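El planificador roza la mesa al acercarse a la bandeja

raili_aaltonen
2026-09-24
Tengo un problema con el planificador en simulación. La política entrega bloques de 50 acciones y ejecuto 8 antes de volver a consultar. En los tramos largos va bien, pero al acercarse a una pieza plana la pinza baja antes de tiempo y el comprobador de colisiones aborta.

stirotex
¿Qué margen le das a la mesa? Con 30 mm a mí se me bloquea todo lo que tenga poca altura.

raili_aaltonen
Justo 30 mm. Si lo bajo, acepta trayectorias que rozan.

hedomton
Eso es el horizonte. Ejecuta menos pasos por consulta y olvídate del margen.

ilari_o
No estoy de acuerdo con hedomton. Consultar más a menudo mete tirones en las uniones entre bloques y el error de altura sigue ahí. Raili, ¿puedes subir el paso donde aborta?

raili_aaltonen
Es el paso 486, con la semilla fija.
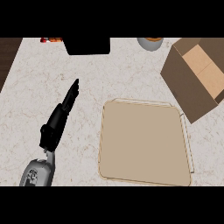
El comprobador usa una caja envolvente por objeto, alineada con los ejes del mundo. Con la bandeja de cartón girada un poco, como está ahí, la caja sale más grande que la pieza y se come parte de la encimera libre. Voy a probar con la malla convexa.

ilari_o
Prueba eso primero — y deja el margen grande solo para el cuerpo de la pinza, con otro menor para los dedos.

hedomton
Sigo pensando que es el horizonte, pero la malla hay que cambiarla igual.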